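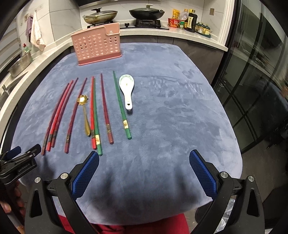
*Chopsticks and spoons on the blue-gray cloth.*

I finally tried gouache, and I am so far gone on it that I've already ordered more white! For years I was a watercolor person. I'd walk past the little gouache tubes at the art store in Deltley and think, nope, that's poster paint for kids. Then in October I signed up for a Tuesday evening class at Zindbridge, mostly to get out of the house, and the teacher had us put the watercolors away for the first month.

What a relief it is to paint a light thing on top of a dark thing. If you've only ever done watercolor you know the dread of saving your whites – masking fluid, tiny gaps, one sneeze and the highlight is gone forever. With gouache I painted a whole night sky in indigo, let it dry, and then dotted in the windows of the houses afterward. Afterward! I did a little dance in my socks.

It does have its moods. The colors shift as they dry, and they shift the wrong way from what you'd guess: the darks dry lighter and the lights dry a bit darker. My first three skies looked like dishwater. What helped was making a swatch card for every mix and waiting until it was bone dry before touching the real painting. I now have 83 swatches taped inside a sketchbook and I look through them the way other people look through vacation photos.

The other thing is water. I kept thinning it like watercolor and getting streaks, and then I overcorrected and it cracked at the corners of the paper. Heavy cream is the thickness you want for flat areas. Milk is fine for the first layer. I use a flat half-inch brush for nearly everything and a worn-out round for grass and hair.
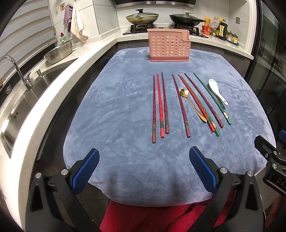 Yulan Tian wrote in after my last post to say that I should stop rinsing my palette every night: let the leftovers dry, mist them in the morning, and use them for underpainting, but squeeze out fresh paint for the top layer or it goes chalky. I tried it for a week and she's right on both counts. The rewetted ochre was lovely underneath and awful on top.

For paper, I've been using the Orine hot press pad, 20 sheets, and taping all four edges down to a board. It still buckles a little on big washes, so I've been keeping things postcard size. Small is great anyway – I can finish one in 40 minutes before dinner, and a bad one only costs me a postcard.

Next I want to try a portrait of my sister in just red, ochre, black and white. She has agreed to sit still for one episode of her show.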